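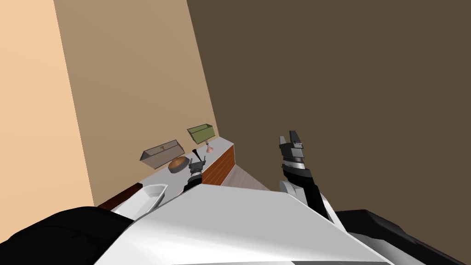
Contract Terms Working Group
Minutes of the October meeting
Plarkville office, Thursday, 2:00 p.m.

Present: five members, plus the recording secretary. One member joined by phone from item 3 onward. Quorum met.

1. Minutes of the previous meeting

Approved with one correction. Under item 4, "void" should read "voidable." The secretary will reissue the page.

2. Limitation of liability, Grarix supply agreement

The group reviewed clause 14 of the draft. The clause caps the supplier's total liability at 80 percent of fees paid in the contract year. Two points were raised.

First, the draft does not say whether the cap applies per claim or to all claims together. The wording "any liability arising" can be read either way. It was agreed to replace it with "total liability for all claims arising in a contract year."

Second, the list of exclusions from the cap leaves out breach of confidentiality. Grarix has asked for confidentiality to stay inside the cap. The group's position is that it should sit outside, or have a separate and higher cap. No figure was settled. The drafting lead will send both versions to Grarix and report back.

A member asked whether the clause is enforceable if damages in the first month exceed the cap, when few fees have been paid. The draft gives almost no remedy in that period. Agreed to add a floor — the greater of the percentage and a fixed dollar sum, with the sum left in brackets for now.

3. Liquidated damages, Dlamini storage contract

The draft charges $200 for each day of late delivery, with no upper limit. Outside counsel's note was taken as read. Counsel's view is that the daily rate can be defended as a reasonable forecast of loss, but the file holds no record of how the rate was reached. If the rate were challenged as a penalty, the group would have little to show.

Discussion followed on whether to keep the rate and document it, or drop the clause and rely on actual damages. Actual damages would be hard to prove here. The loss is mostly staff time and rescheduling, and neither is tracked by job. The group voted to keep the clause, with the following changes:

Add a recital stating that loss from delay is difficult to estimate at signing.
Add a limit on the number of days for which the charge can run.
State that the charge is the only remedy for delay, but does not affect the right to terminate.

One member voted against the third change and asked that this be recorded. The objection is that a sole remedy clause gives up too much if the delay is deliberate. The drafting lead noted that willful breach could be carved out. Carried over to the next draft.

4. Notice provisions

The standard form still requires notice by certified mail. Email notice is not mentioned. In the Clidotness matter, the other side gave notice of non-renewal by email on the last permitted day, and the mailed copy arrived later. The matter was resolved by agreement, without a ruling on which notice counted.

Proposed text: notice by email is effective on the next business day after sending, provided a copy is mailed within 3 business days. The group discussed whether the mailed copy is a condition of valid notice or only a duty. As written, it is a condition. The majority wanted that result. The text was approved for new contracts only — existing contracts will be amended at renewal.

5. Contract register

The register now lists 946 active contracts. The renewal date field is blank in a number of older entries, mainly those moved over from the paper files. The records clerk will fill these in from the signed copies and flag any contract for which no signed copy can be found. Unsigned contracts are to be referred to the group, which will consider whether performance by both sides is enough to show acceptance.

6. Other business

The assignment clause in the standard form conflicts with the change of control clause in the annex. Deferred for lack of time.

7. Action items

Drafting lead: revised clause 14, both versions, to Grarix.
Drafting lead: Dlamini redraft, including willful breach wording.
Secretary: corrected minutes; notice text to the forms library.
Records clerk: renewal dates and list of missing signed copies.

Meeting adjourned at 3:40 p.m. The date of the next meeting will be sent by email.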